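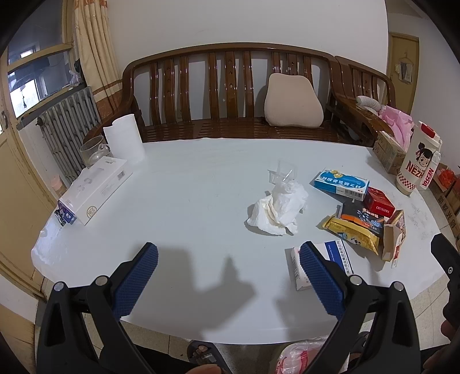
## October, front room table, second go

Started at 4 with tea, which is how every clear-out starts with me. The job is the same as last time: get everything on the white cover sorted into keep, cupboard, and give away, and write down where it went so that Hằng and Hưng don't have to call me when they can't find the medicine (they called me twice last time, and it was in the drawer!).

I'm going left to right again. The white appliance box goes back in the cupboard with its little dark blue packet still with it, because I am not chasing spare parts through the whole apartment another time. Paper towels stay out. The glass teapot stays out too, but I want it farther from the window end, where people put their elbows.

Medicine boxes: all together, one place, labels facing up. Thảo wants them grouped by what they're for and Chiến wants them grouped by date. I say date, and Thảo can add a sticker if she likes. **Check the dates before boxing anything.** I skipped that step last time and had to unpack the lot.

Snacks next. The yellow bag with the little panda and the black one can share a basket. The Nezha container with the red cap is the problem child, too tall for the shelf I had in mind, and I refuse to lay it on its side. Might be good for holding pens or chopsticks later on. I love the girl's face on it and I'm not letting it go out with the cardboard.

### The cigarettes

We don't have a category for these. It's a red Chunghwa pack, the gate in yellow on the front and the name in big pale gold characters on the lid, and it's a bit scuffed at the bottom right corner. None of us smokes. Hưng's idea is to keep it for guests, Hằng's is to get it out of the room where the snacks are, and I'm with Hằng. The pack itself says smoking is harmful to your health and asks you not to light up in no-smoking places, so

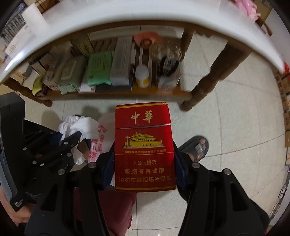
it's going in the high cupboard, away from anything edible, and whoever visits can ask for it. If it's still up there when we do the next round, I'll pass it along to Thodoris, who likes the printing on old and new packs and keeps them flat in an album.

### Still to do

- Cardboard by the chair: flatten, tie, take down. Keep 2 of the brown ones for the winter stuff.
- Pink tissue paper: save it, Thảo wraps everything in it.
- Red bag on the floor: ask before moving. I don't know what's in it.
- Plastic bags: one bag of bags, please, and no more than one.
- Cover: shake it out on the balcony once the table is clear, then straighten the left side where it hangs down.

Chiến, if you read this before I'm back, leave the sofa alone, I like the cushion in the middle. The stuffed thing on the armchair can stay where it is as well. Tape is in the kitchen, top drawer, next to the scissors.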